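Chapter 7
Keeping Things Fresh: How Packaging Changed the Kitchen

Open any kitchen drawer and you are looking at a small museum of chemistry! Waxed paper, foil, cling wrap, bags of every size: each one is an answer to the same old question, which is how to keep air and water where we want them.

In 1892 the Petersen bakery in Weslow wrapped its loaves in plain brown paper, and by the next morning the crust had gone tough. Bread stales as its starch firms up, and drying out makes the whole thing worse. Waxed paper helped a lot. By 1938 the shop was sending out almost 300 wrapped loaves on a Friday, and customers two towns over could eat soft bread on Sunday (a real treat back then).

Plastic film came later and it was a wonder. It is thin, light, clear and very good at holding moisture in. Too good, sometimes, as anyone who has bagged a warm loaf knows.
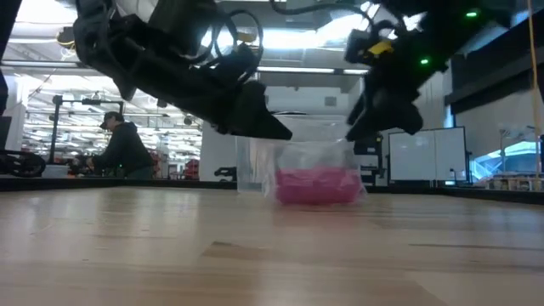
Ottmar Ackermann remembered that his mother never trusted a bag with bread until the loaf was stone cold, "or you'll have mold by Monday, and serve you right."

She had the science right. In Section 7.1 we follow the water, starting inside the crumb.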